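2023-06-09, glaze bench

Third go at the Fimham ash glaze, and I want to get this written down before I wash up, because last time I cleaned first and then couldn't remember whether I'd sieved the stuff twice or three times. (Twice. I think. The sieve was in the sink, so that was no help.)

Where things stand: the base recipe is fine. It melts, it sticks, it doesn't crawl off the foot. What I still don't have is the color break at the rim that made everyone go quiet over that first tile in the spring. I've been chasing that tile for weeks now and I'm starting to suspect it was sitting in a hot corner of the kiln and got lucky.

Mixed a fresh batch today, 1394 grams dry. An odd number, I know, but it's what was left of the washed ash once I'd knocked the crusty bits off, and I scaled everything else to match so I wouldn't end up with another yogurt tub of leftover ash with no label. Water went in slowly. The Cedlow clay takes forever to slake if you dump it in on top, and it makes those little fisheye lumps that you can chase around the bucket all afternoon. Clay into water, leave it alone, go eat lunch. Came back and it stirred out like cream!

Sieved it twice, and wrote that on the lid in grease pencil.

Thickness is still the thing I trust least. I know the float test is the proper way and I did do it, but I also did my usual trick of dipping a finger and looking at whether the creases in the knuckle show through. They showed, a bit. For the Huang glaze that would be too thin, for this one I'm guessing it's right, and I've put both a thin and a thick stripe on every tile so we'll find out either way. Thin on the left, thick on the right. If anybody unloads before I get in, please don't turn the tiles over to read the backs and put them down facing every which way. I can't tell left from right once they're in a pile.

Tiles for this round: 13, all from the same bag of the buff body, all bisqued together. I added the iron in small steps and left the copper alone except on the last three, which get a pinch each, just to see. The copper ones are on the bottom shelf, well away from anybody's white ware. I remember the pink mugs. I'm still hearing about the pink mugs.

Something I noticed while dipping: the later tiles were drinking the glaze faster than the early ones. Same clay, same bisque, so my best guess is that the first few were sitting by the open window and picked up some damp. Or I was slower by the end and holding them under longer, which, knowing me after lunch, is at least as likely. Next time I'll count out loud. Three seconds in, out, shake, down on the wire.

Kiln notes. The gauge is still reading high compared with the cones, and the last firing the controller swore it was done while cone six was barely nodding. I've put a cone pack on every shelf now, and taped the old log sheet to the side of the cabinet so there's something to compare against. Firing hours on the element counter read 3436 this morning. The last set got replaced well before it reached that, so I'd like us to talk about ordering elements before July, when everyone suddenly has a show and the kiln runs every other night. The Zostness people quoted us for a full set last year and the quote must be somewhere. Probably under the plaster catalog, where all paper goes.

I'm also going to try a slower cool this time. The spring firing was on a cold night and the kiln was packed to the lid, so it must have come down very gently all on its own, and if the rim color is a crystal thing (I keep going back and forth on this) then slow cooling would explain most of it. Plan is to fire to six, let it drop to the hold, sit there for an hour, then step down until I run out of patience. I'd love to say I'll get up in the night to check it. I'll set an alarm and we'll see.

For my own reference, the surface I'm after is mottled, with green going over into olive and brown, and then a streaky band of yellowish brown all the way around where the glaze thins over the edge. Rough-looking without being rough to drink from or wash, if that makes sense. On the spring tile the band was only a finger wide and I want it wider than that.
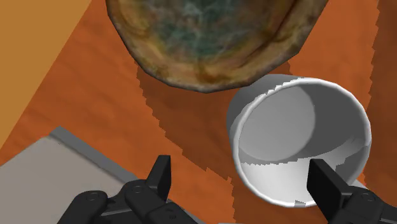 Cedlow wrote back this afternoon to say that the streaky rim sounds to them like a thickness effect, nothing to do with cooling, and that I should double-dip the top inch on a couple of tiles before spending a whole night's electricity on a theory. Fair enough, and annoying, because the tiles were already dipped. I did go back and do a second dip on tiles four and nine. Both are marked with an X on the foot. The second coat cracked a little as it dried on nine, so I rubbed the cracks down with a dry thumb.

Leftovers: the bucket is a little under half full, lid on, on the floor under the wedging table. Don't add water to it even if it looks thick. It settles hard and just needs a really long stir, right down into the corner where the bottom meets the side.

To do: wash the 80 mesh, find the elements quote, buy more cones. We have 18 of the sixes left and hardly any fives. Shelves two and three need a scrape and fresh wash before the bisque load goes in.

Kiln's on, vent's on, peeps in. Don't open it before Sunday noon, and that includes me.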